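Home | Heart & Blood Pressure | Sleep | Thermometers | Support

Filed under: Home Health > Blood Pressure Monitors

Stirora Upper Arm Blood Pressure Monitor
by Zurkton
Item 1147
Page updated May 2, 2025

We have been waiting to put this one up! The Stirora is the monitor we kept reaching for in the office all winter, and it's finally in stock in both cuff sizes. If you've ever sat at the kitchen table wrestling with a stiff cuff and a screen full of tiny symbols, you are going to like it a lot.

It's an upper arm model, which is the style most doctors ask for when they want readings from home. You slide the cuff on, rest your arm on the table, press the big button and sit still. The top number, the bottom number and your pulse come up on the screen together, large enough to read without hunting for your glasses. Nothing scrolls and nothing blinks at you while you're trying to write it down.

The cuff

This is where Zurkton has put the work in. The older Pletoslow cuff was good, but it had a metal bar that dug into the elbow if you put it on a little crooked (plenty of you wrote in about that). The Stirora cuff has no bar. It's a soft sleeve with a printed arrow that goes over the inside of your arm, and there's a line to show whether it's wrapped within range. If the line doesn't reach, you need the large cuff -- please don't make do with the regular, as a cuff that's too small can push the reading up.

Both cuffs wipe clean with a damp cloth. Don't put either one in the washing machine, and don't soak the hose.

Slow and quiet

The pump fills slowly. That was the thing we noticed first, coming from cheaper monitors that grab your arm and make you tense up before the measuring has even started. There's a low hum and a gentle squeeze, then it lets go. A full reading takes nearly a minute, so it won't win any races, but it's much easier to relax through.

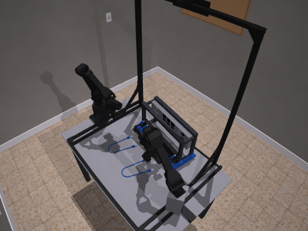
Rendering: two black robot arms on a table, with blue cables.

Memory for a couple

Two people can share it. Each gets a button on the front, marked A and B, and the monitor keeps the last 30 readings for each. Press and hold your button to page back through them. The date and time are saved with every reading, provided you've set the clock, so do that first! It takes a moment and it saves a lot of guessing at the doctor's office later.

There's a guest mode as well. Press A and B together and the reading shows on the screen without being saved, which is great when your sister-in-law wants a turn.

No app. We know some of you will be sorry about that, and others will be thrilled. If you want a written record, there's a paper log in the back of the manual and you're welcome to copy it as often as you like.

Getting a good reading

Sit with your back supported and both feet flat on the floor. Rest quietly for a few minutes beforehand. Keep the cuff level with your heart, on bare skin, and don't talk while it's running. Skip the coffee and the brisk walk until afterward. Try to measure at the same times each day, and take a second reading after a short break if the first one looks odd.

A home monitor is there to help you and your doctor see the pattern over time. It can't tell you what's behind a number, and it shouldn't be used to change your medicine on your own. If you're pregnant or have an irregular heartbeat, ask your doctor whether this type of monitor suits you.

In the box

Stirora monitor
Regular or large cuff with hose (choose when you order)
Batteries
Soft zip case
Manual with paper log

The wall adapter is sold separately. The one from the Pletoslow does fit, so hang on to it if you have it. The old cuffs don't fit, though -- the plug is a different shape.

Stock and shipping

Regular cuff: in stock
Large cuff: in stock, limit 10 per order for clinics

A second cuff on its own is due in September. We'll add it to this page when it arrives, and if you'd like an email, use the notify button next to the cuff size menu. Returns are fine as long as the cuff is clean and the case comes back with it.

Share | Print | Email a friend
2 comments

Back to Blood Pressure Monitors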